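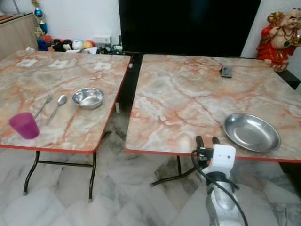

Ticket 274: episodes rejected on upload, table-setting task
Opened by: Settimio Zuccaro
Assigned to: Cyrill Kofler
Priority: normal
Status: closed

Settimio Zuccaro
March 11, 2025
Task is moving cup, fork, spoon, bowl and plate between the two folding tables. I recorded 80 episodes in this set. Larnach rejected 10 of them on upload with "gripper state missing". The head camera video plays fine in all of them and the arm joints look complete. Restarted the recorder and tried the upload again, same 10 fail.

Cyrill Kofler
Are the rejected ones in a block or spread out? Also send me the recorder log for one good episode and one bad one.

Settimio Zuccaro
Spread out. Both logs attached. Six of the ten start with the plate on the right-hand table, the rest start with the fork.

Cyrill Kofler
Looked at the logs. In the bad episode the gripper stops reporting 6 seconds in and comes back near the end. The arm carries on, so it isn't the main link. Please check the cable that runs along the side of the arm. Reach to the far edge of the right table with the recorder off and watch the gripper reading.

Settimio Zuccaro
Reading drops out when the arm is stretched forward and turned right. Comes back when I pull in. Plug at the gripper end was not fully seated. Pushed it home and left more slack in the loop. No dropouts in ten minutes of reaching.

Cyrill Kofler
Good. Don't try to repair the old episodes by filling in the gap, the training run will learn a grip that never closed. Mark them as bad and record them again with the same starting layouts. Keep the table positions as they are.

Settimio Zuccaro
Re-recorded all 10 and uploaded. All accepted.

Cyrill Kofler
Checked the gripper readings, no gaps. I have asked for the recorder to show a warning when the gripper goes quiet, separate ticket. Closing this one.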